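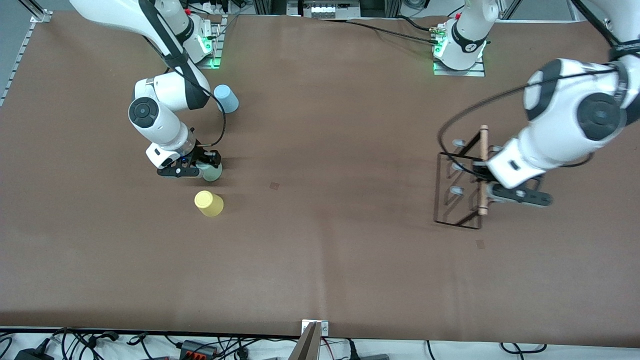 13 January 2018

I went to see the new Aldana Villalba film at the Trenden last night, and I have been thinking about her face ever since (it was the only thing on my mind on the bus home to Ornside, apart from my wet feet). She plays a retired ferry cook called Mrs Figueroa, and for the first 36 minutes she hardly speaks at all, just moves about her kitchen and lets you guess. There is a long bit where she lays the table for a son who may or may not be coming, and she keeps one hand closed round a pale green cup, the very green of the plastic one standing on the brown paper, and I swear I held my breath until she let go of it!

The place has 200 seats and I think most were taken, which pleased me, as her last one, Pilasis, came and went in 6 days and I missed it altogether. I do wish they would bring it back, perhaps in February when there is never much on. The ending was a bit soft for my taste, with rather too much violin, but I cried all the same and had to borrow a tissue from the lady beside me. Must look up who did her costumes, that grey coat was lovely.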